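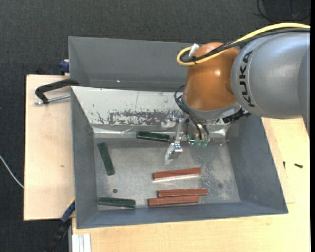 The blocks came back to us on the last Sunday in August, and I have never been so happy to see six lumps of painted wood in all my life.

You have to understand about the Hendberg blocks. My grandmother's game used them, and her mother's before that, and when the community hall on Reinholz Street closed they went into a crate, and the crate went into a truck, and the truck went who knows where. Three green, three red. You stand them up on a flat lawn, one team on each side, and you try to knock down the other side's blocks with a beanbag while a whole crowd of aunts yells at you. There are rules for ties and rules for dogs. There's a rule for what happens if it rains during the third round (you play faster!). I grew up thinking everyone in the world knew them.

For 19 summers we made do. We tried soup cans, which dented. We tried milk cartons filled with sand, and those were pretty good until my cousin kicked one. One year we played with 4 bricks and 2 loaves of stale bread, and I will say the bread had a wonderful wobble to it. But every summer some uncle would lean back in his lawn chair and sigh and say the sound was wrong, and he was right. The real blocks had a sound. They went over with a tock, like a clock clearing its throat.

Then came the letter from Findent Storage. They were clearing out lot 436, it said, and our family name was on the lid. Did we want it?

Did we want it! I drove down there before breakfast with my sister in the passenger seat and the letter on her knees. She read it out loud at every red light - three times in all, in three different voices. By the last one she was doing the aunts.

The man at the counter pushed the crate across to us and went back to his radio. It was smaller than I remembered. The lid had swollen and we had to work it off with my car key, a quarter inch at a time, and then there they were, lying on a folded bedsheet, greens on one side and reds on the other, exactly the way my grandmother would have put them to bed. I picked up a green one. It fit my hand now. When I was small I'd needed both arms.

My sister took a red. We looked at each other, and then we looked at the long, smooth, perfectly level floor of Findent Storage.

"Just one," she said.

We stood them up right there between the counter and the door. We had no beanbag, so she took off her shoe and rolled a sock into it for weight. She stepped back to the mat, closed one eye the way you are supposed to, and threw.

Tock.

The man turned down his radio. "What was that?" he said, and he was already coming around the counter, so my sister handed him the shoe and I began to tell him the rules, starting with the one about dogs.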